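Half my winter evenings go on the car, and most of what I know about alloys I learned by ruining a set. So, a few bits from the garage.

Wash wheels cold. If you've just driven home, go and have a cup of tea first, or the cleaner dries on before you can rinse it (ask me about February). I use one bucket for the wheels and another for the paintwork, and they never swap!

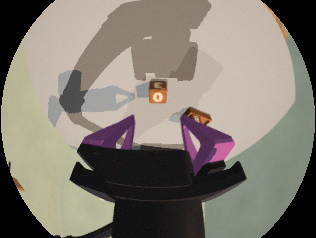
*Two lettered blocks on a pale round tabletop.*

Torque the bolts by hand, then check them again after 40 miles. My neighbour Perihan Dursun thought I was fussing until she got a quarter turn out of one of hers.

For light kerb scuffs, wet 2000 grit and plenty of patience — go gently, stop often, wipe and look. Anything you can catch a fingernail in wants a proper refurb.

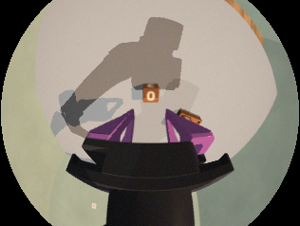
*An orange-brown block with another one beyond the gripper's right finger.*

Store the spare set flat, stacked up to four high, with old towels between them. Chalk the corner each one came off on the inside of the tyre. I forgot last year and spent ages guessing.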